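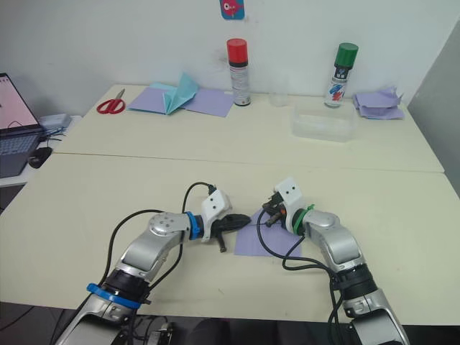 Subject: Re: Interlibrary loan of bound periodicals
Date: 22 Jun 2005
From: Bohdan Vakulenko
To: Members of the Fedoruk Regional Library list

Dear colleagues,

I am writing in reply to the message from the Madier branch, quoted in part here:

> Our patrons have asked again whether bound volumes of
> periodicals may be borrowed between branches. The printed
> guide says no, but Ostodico sent us two volumes in May
> and we returned them without difficulty. Could the loans
> office please state which rule applies? We would also like
> to know who pays if a volume is damaged on the way.

The printed guide is out of date on this point. Bound periodicals may be lent between branches under the following terms, which apply to all requests received after the date of this message.

Volumes published after the year of the lending branch's founding may be sent for a period of 20 days. Older volumes may be consulted only at the branch that holds them. The loan period begins on the day the volume is received, and one renewal may be granted if no other branch has placed a request.

No more than 3 volumes may be sent to one patron at a time. Requests must be made on the gray form and signed by a member of the reference staff. The pink form is for photocopies only. Several branches have been using the two interchangeably, and the loans office has had to return a number of requests for this reason.

Borrowed volumes are for use in the reading room. They may not be taken home, and they may not be placed face down on the copier if the spine has been marked with a red dot.

As to damage, the borrowing branch is responsible from the time it signs for the parcel until the lending branch signs for its return. Damage found on arrival should be reported to this office the same day, with the wrapping kept for inspection.

The Ulero branch has asked that its local newspaper run be left out of the arrangement. That run comes to 426 volumes, many of them with weak hinges, and the request has been granted. Ulero will continue to supply copies of single pages at the usual charge.

A corrected page for the printed guide is being prepared. Please remove page 14 from your binder when the new one reaches you. Branches that need additional gray forms should write to me directly and state the quantity.

Respectfully,

Bohdan Vakulenko
Loans Office
Fedoruk Regional Library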